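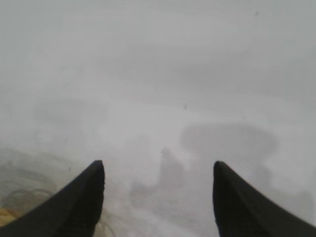
4. Demonstration collection

4.1 Two ways of showing the task

We compared two ways of giving the robot a demonstration. Hand guiding (HG): the operator holds the arm behind the wrist and walks it through the motion, motors in gravity compensation. Remote control (RC): the operator sits at the Sandoval console, moves a small leader arm, and the follower copies it. Same gripper in both, same wrist camera, same logging rate. Only the input changes.

The task is short. Start from an open gripper over the table, find the item, close, lift, move to the goal, release, back off with the fingers open again. Operators were told to finish with the gripper open and clear of everything, and to hold still for a moment before ending the log. Most did. The ones that did not were kept anyway and are marked in the release.

In total 217 demonstrations were kept for training, after the filtering in 4.3. All were recorded by 8 operators, none of whom had used the Sandoval console before March. Each got a practice block first, not logged.

4.2 What the wrist view does and does not give

The policy sees the wrist stream plus joint positions. No overhead camera in this set. This matters more than we expected when we planned the study — for long parts of a demonstration the wrist view is mostly table, and the policy has to get its bearings from whatever is near the border of the image. Figure 2 is a typical case. Fingers open, a lot of white surface, and the one strong landmark is far off to the side.

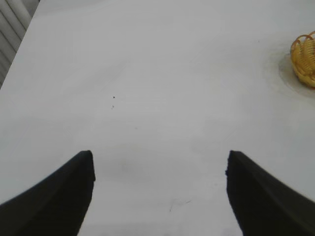 Figure 2. Wrist view with the gripper open. Part of the yellow basket is visible at upper right; the space between the fingers is clear.

Two things follow. First, frames like this are nearly ambiguous if taken alone. The same view can belong to the approach or to the retreat, and the right action is opposite in the two cases. We therefore feed a short history (12 frames) and not a single image. Shorter histories were tried in pilot runs and the arm would stall over the table, drifting a little one way and then back. Longer ones trained slower for no gain we could see.

Second, small marks on the table turn out to be usable features. Specks, faint scratches, soft shading. A policy trained on one table can lock on to them and then do badly when the table is wiped or swapped. We did not clean the marks out of the images. Instead, random patches of the surface are blurred or brightened during training, which costs little and made the swapped-table runs less bad. Not good, less bad. See Section 6.

The fingers themselves are a stable reference, always entering from the bottom corners of the image. We considered masking them and decided against it, the opening between the tips is the most direct visual cue for grip state and the encoder reading on this gripper lags slightly.

4.3 Filtering

Logs were run through the Plendness toolkit, with default settings except for the idle threshold. Idle stretches at the begining of a log were trimmed. Idle stretches in the middle were left in, as we could not tell a hesitation from a deliberate wait and did not want to guess. Demonstrations with dropped frames were removed whole. So were those where the operator's hand came into the wrist view during HG, a known problem with guiding from behind the wrist — it gives the policy a cue it will never have at run time.

Training ran for 2,000 steps per policy on the Sidurby split, same seed list for HG and RC.

4.4 Differences between the two inputs

HG paths are smoother near contact. Operators feel the table through the arm and slow down before touching, so the descent is gradual and the grasp comes late. RC paths are more stepwise: move, stop, look, move. The stops show up in the wrist stream as runs of almost identical frames, and a policy trained on raw RC data copies them. Downsampling those runs helped but also removed some of the pauses that mattered, right before closing.

RC has one clear advantage. The operator works from the same wrist view that the policy gets, so the demonstration never depends on something out of the camera's sight. In HG the operator looks at the table directly and will happily drive toward an item the camera has not seen yet. From the log that looks like a confident move toward nothing. We flag these segments using the Cunamby visibility score and down-weight them, they are not removed.

Operator preference was split and we did not try to measure it properly. Several said HG was tiring after a long block. Several also said the leader arm felt too light, and overshot with it when moving sideways. Both complaints are visible in the logs: HG paths get shorter and rougher late in a block, RC paths have small corrections at the end of most lateral moves.

Weights for the flagged segments are listed in the appendix, together with the trimming settings used for each operator.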